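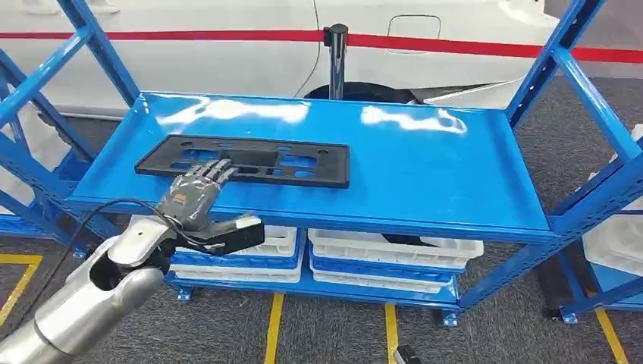

À quel moment faut-il remplir la fiche de contrôle, avant ou après l'échauffement du bras ?

Avant, toujours avant, et bras hors tension. On la reprend ensuite une seconde fois, en mouvement lent, pour les points 4 et 5. Comptez 20 minutes la première fois, beaucoup moins quand l'équipe aura pris le pli.

Fiche de contrôle de l'atelier Wisorbridge, section préhension
Épreuve « saisir et déposer une pièce plate », coupe Pledden

Chers tous, vous avez été nombreux à me demander une version commentée de la fiche, et je suis ravi de m'y mettre (pardon d'avance, je suis bavard !). Les cases se cochent au stylo, les remarques s'écrivent en dessous, même quand elles vous paraissent bêtes.

1. Zone au sol
☐ Ruban jaune bien collé, sans coin relevé
☐ Passage libre entre les rayonnages
Commentaire : le ruban sur moquette se décolle vite aux angles. Appuyez avec la semelle, et remplacez le morceau entier si ça ne tient pas.

2. Pièces et plan de travail
☐ Arêtes passées au doigt ganté, aucune bavure
☐ Pièce noire posée à plat, accessible par son bord
☐ Télécommande à portée de main de l'opérateur
Commentaire : sur la table inox, la pièce noire est placée en biais sur la grande plaque de métal embouti, et la pince vient la chercher par le bord le plus proche. Faites attention aux petites languettes de la plaque, elles accrochent les manches. Gardez aussi les avant-bras en retrait dès que l'opérateur annonce « je bouge ».

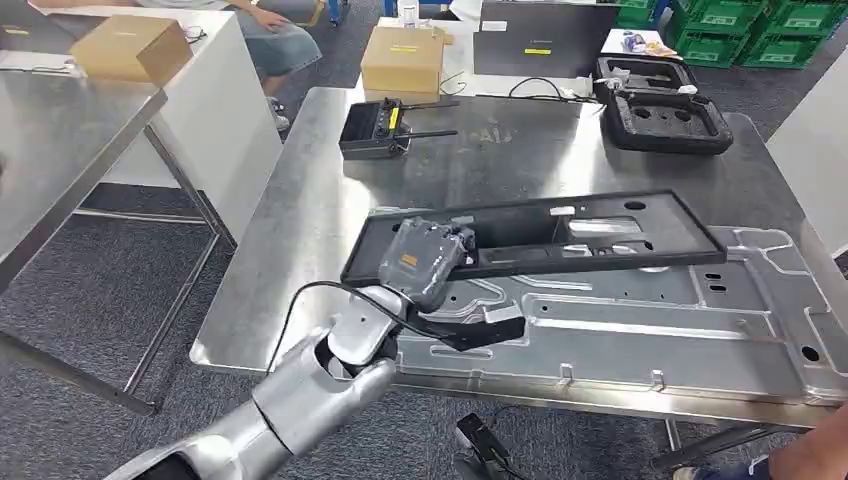
3. Câbles et alimentation
☐ Boucle de câble assez ample pour toute la course du bras
☐ Aucun câble sous une roulette
☐ Arrêt d'urgence essayé par deux personnes différentes
Commentaire : l'équipe Bălan a relevé 113 cycles sans accroc avec la boucle longue, contre 98 avec la courte. Je ne dis pas que c'est une science exacte, mais enfin, prenez la longue !

4. Articulations et doigts de la pince
☐ Vis et axes serrés à la main, puis à la clé
☐ Rainures du patin propres
☐ Film plastique sans morceau flottant près d'une articulation
Commentaire : c'est le point que je vous demande de ne jamais bâcler. Un film déchiré forme des languettes qui se relèvent, et une languette finit toujours par aller se promener du côté de la chape. Coupez ce qui dépasse ou refaites l'emballage,
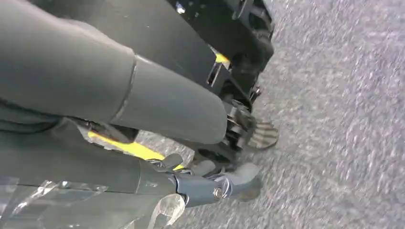 et profitez-en pour regarder l'écart entre les deux doigts, bras arrêté, en vous mettant bien en face. S'il vous semble changé depuis la dernière séance, notez-le et prévenez le binôme suivant. Pour la graisse, une noisette suffit (référence Undell 191 dans le tiroir du haut), et on essuie le surplus tout de suite, s'il vous plaît.

5. Personnes et rayonnages
☐ Chacun sait où se trouvent les autres avant la mise en route
☐ Cartons et bacs rangés hors de portée du bras
☐ Roulettes des rayonnages bloquées
Commentaire : on lève la tête ! Quand on est penché vers un carton, on ne voit pas le bras, et l'opérateur ne vous voit pas forcément non plus derrière les montants bleus. Un mot à voix haute avant de se baisser, et tout le monde travaille plus tranquille.
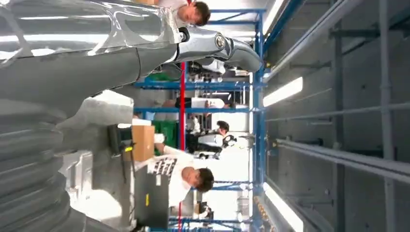 6. Fin de séance
☐ Bras replié, puis mise hors tension
☐ Pièces rendues à leur étagère
☐ Fiche signée et glissée dans le classeur
Commentaire : si vous partez le dimanche soir, laissez le classeur ouvert à la bonne page, l'équipe suivante vous en sera très reconnaissante. Les fiches vierges sont dans la pochette, à la fin.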